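4. Teaching the arm to pick up a box

Okay, if you've made it through section 3 your arm homes itself and the gripper opens and closes when you ask it to. Now we get to the fun part! This is the section I rewrote the most, mainly from watching new members of the Moncrieff club get stuck in the same places I did. Give yourself a whole meeting for it and don't start at the tail end of one.

You'll need the arm clamped down, the wrist camera plugged in, the Jalturow software open on the club laptop, and a few small cardboard boxes. Toothpaste boxes are great (we have a drawer full, please put them back).

4.1 Before you move anything

1. Find the red stop button and put it where your free hand can reach it. Press it once and make sure the arm really goes limp, then twist to release.

2. Set the speed slider to 30 percent. I know, it's painfully slow. Leave it there until you've had a full set of clean grabs.

3. Open the Musto tab and check that the camera view is live. Wave your hand under the wrist. If the picture freezes, unplug the camera, wait for the light to go out and plug it in again.

CAUTION: The arm sags a little when you hit stop. Keep your fingers out from under the gripper, even when you think it's parked.

4.2 Recording a grab

1. Lay one box flat within reach. Turn it at a bit of an angle, and use a different angle every time or the arm will only ever learn the one.

2. Press Record and wait for the beep.

3. Bring the gripper over the box with the hand controller until you can see both fingers in the camera view with the box somewhere between them. Stop there for a second! Everybody rushes this.

4. Rotate the wrist so the fingers line up with the long sides of the box, then come straight down.

5. Close gently. The grip number in the corner should settle near 100. If it shoots up to something like 545 you're squashing the box, so open up and try again at a lower force.

6. Lift, move over to the drop spot, open, back away, press Save.

NOTE: If you fumble one, press Discard and do it over. Greer Drummond, who had this job before me, kept all her fumbles in a folder called Urnum, and if you ever load that by mistake the arm does some very strange things. Check the folder name before you train.

4.3 Shiny surfaces and glare

Our foam mat is dull and boring and the camera loves it. Stone and anything else polished is harder, and so are glossy boxes, which throw a bright spot back at the lens. Try moving the lamp first, then the box. You don't have to get rid of every reflection, just keep it off the edges you're trying to line up with.

Once you're happy on the mat, add a second box and a few soft things nearby and record over 30 more grabs. Say out loud which box you're going for before you press Record, so whoever is keeping the log writes down the right one. Then save, park the arm, and go on to section 5 for training.

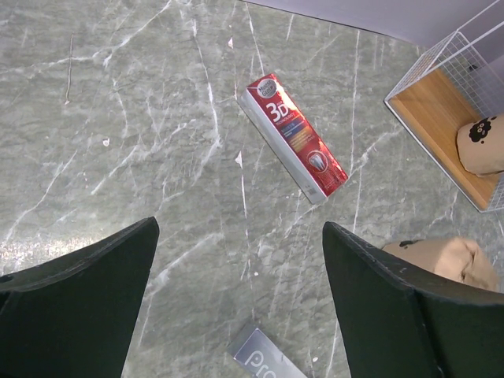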